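Kurs Arbeitsplatz und Ordnung, Skript zu Einheit 4
Der Tisch, der Becher, die Stifte
Zusammengestellt von Simin Mousavi, Stand 2019-08-01

Einheit 3 endete mit den Schubladen. In dieser Einheit bleibt alles auf der Tischplatte. Gearbeitet wird mit drei Dingen: einer hellen Fläche, einem Becher und den Stiften, die hineingehören. Wer die Einheit verpasst hat, kann sie mit diesem Skript nachholen, braucht dazu aber einen eigenen Tisch.

4.1 Die freie Fläche

Vor jeder Übung wird die Fläche komplett geräumt. Auch Dinge, die später wieder darauf stehen sollen, kommen zuerst herunter. Danach wird trocken gewischt, erst dann feucht. Auf hellen, matten Platten sieht man Krümel und Abrieb schlecht, solange das Licht flach von oben kommt. Deshalb einmal in die Hocke gehen und schräg über die Fläche schauen.

Unter einer freien Fläche verstehen wir im Kurs eine, auf der man beide Unterarme ablegen kann, ohne etwas zu verschieben. Die Größe der Platte spielt dafür keine Rolle.
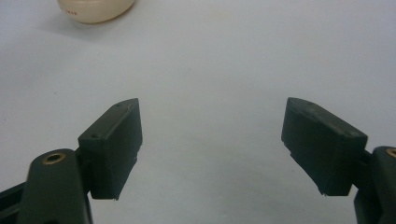

4.2 Der Becher bekommt einen Platz

Der Becher wird als Erstes zurückgestellt. Er steht im hinteren Teil der Arbeitsfläche, nahe der Mitte oder auf der Seite der Schreibhand. Ganz vorn stößt man ihn mit dem Ärmel um, ganz hinten muss man aufstehen.

Zur Form: Ein zylindrischer Becher mit dickem Rand steht ruhiger als ein hoher, schmaler. Rillen in der Außenwand sind Geschmackssache, sie geben beim Anfassen etwas Halt, sammeln aber Staub. Im Materialschrank stehen die Modelle Setness und Mamlow, beide sind für die Übung geeignet. Bitte nach dem Kurs wieder in das mittlere Fach stellen.

Wer mehrere Becher benutzt, klebt auf jeden einen kleinen farbigen Punkt, und zwar auf die Seite, die zum Sitzplatz zeigt. Ein roter oder orangeroter Punkt auf einem cremefarbenen Becher ist auch aus dem Augenwinkel noch zu erkennen. 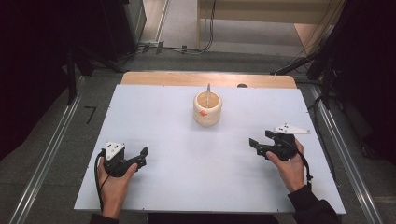 In den Becher kommt nur, was länger ist als der Becher hoch. Kurze Bleistiftreste, Radiergummis und Klammern verschwinden am Boden und werden nie wieder herausgeholt - dafür gibt es die flache Schale aus Einheit 2. Schreibgeräte stehen mit der Spitze nach unten, Pinsel mit den Haaren nach oben. Bei dünnen Stäben, die allein im Becher stehen, ist leichtes Schräglehnen normal.

4.3 Was neben dem Becher liegt

Am Ende eines Arbeitstages liegt fast immer ein Stift neben dem Becher. Er wird in dieser Reihenfolge geprüft:

1. Kappe oder Mechanik in Ordnung?
2. Mine noch brauchbar? Bei durchsichtigem Schaft genügt ein Blick, sonst ein Strich auf Schmierpapier.
3. Klebt noch ein Etikett mit Strichcode darauf? Dann abziehen, Reste mit dem Daumen abrollen. Aufgedruckte Codes bleiben.
4. In den Becher oder in den Müll. Eine dritte Ablage gibt es nicht.
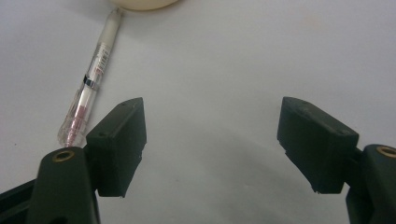

Lesezeit: 3 Minuten

Rote Stifte werden im Kurs gesondert behandelt. Sie dienen nur zum Korrigieren, und mehr als einer davon gehört nicht in den Becher. Ersatzminen von Pradutel liegen im Sekretariat, Bestellnummer 663. Bitte dort in die Liste eintragen.

4.4 Aufgabe bis zur nächsten Einheit

Den eigenen Schreibtisch nach 4.1 räumen und eine Woche lang jeden Abend in denselben Zustand bringen. Notieren, was am Abend neben dem Becher lag und wohin es gekommen ist. Stichworte reichen, eine halbe Seite ist genug. Die Notizen werden zu Beginn von Einheit 5 in Zweiergruppen besprochen und nicht eingesammelt.

Raum für Einheit 5 ist wieder die 52. Einen eigenen Becher mitbringen, falls vorhanden.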